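3.2 Boxes with a lid and a tray

Of all the packaging in our study, the two-part rigid box was the one we most enjoyed working with. It has a lid, a shallower tray, and usually an insert cut to hold whatever was sold inside. People keep these boxes for years. They put them in drawers, stack them on shelves, and reuse them for cables, screws, and spare keys. In the Helberg collection, which holds 573 small boxes gathered from homes and repair shops, the black ones were a delight to study, and that has everything to do with how well they record handling.

A black matte surface shows wear as gray. Edges and corners go first, and the broad faces later. Magnusson and Vainio noticed this in their early sorting work in March and suggested a simple three-step scale: clean, scuffed, and worn through. We kept their scale and added a separate score for the rim, where lid and tray rub against each other each time the box is closed. The rim score proved wonderfully useful! Two boxes that look alike when shut can look very different once the lid is off.

Inserts deserve more attention than they usually get. A pale insert does two jobs at once. It keeps the object from sliding, and it draws a bright margin around it, so a person can see right away whether the thing is seated properly or sitting crooked. Our readers at Plonow, who repacked boxes by hand for two afternoons, nearly always looked at this margin before reaching for the lid. Several of them ran a thumb along it as well — a habit we had not asked about and were very happy to see.

Opening and repacking were done on a plain white table, one set of parts at a time. We noted where the lid was put down, which way up it lay, and whether the tray was picked up or left flat while it was being filled. Harju kept the written record. Her notes on lids set down at a tilt, leaning on whatever was nearest, led to the orientation code used in Section 4. She also asked that long, thin parts be logged apart from the boxes, and we are glad she did. Small pins are easy to lose sight of among dark packaging, and a scratched black backing makes fine light-colored details harder to pick out.

Figure 5 brings together the two sizes of part covered by our handling notes.

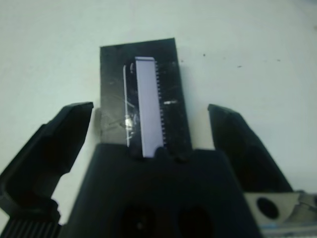
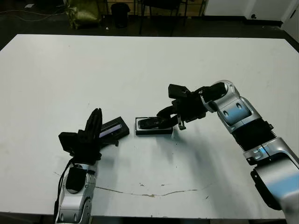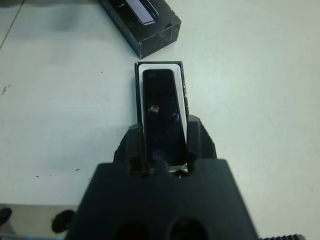

Figure 5. Top: white component with a row of small pins, on a scratched black plate. Middle: two black rectangular cases on the white table, one tilted and one lying flat. Bottom: open black box with a white insert and a glossy black device seated in it; a larger black box with gray scuffs lies beyond.

3.3 Scoring wear on rims and corners

Each box was scored by two people working apart, Amundsen and one of the authors, under the same desk lamp. Corners were scored first, then the rim, then the faces. Where the two scores differed by a single step we kept the higher one, and where they differed by more the box went back on the table for a joint look.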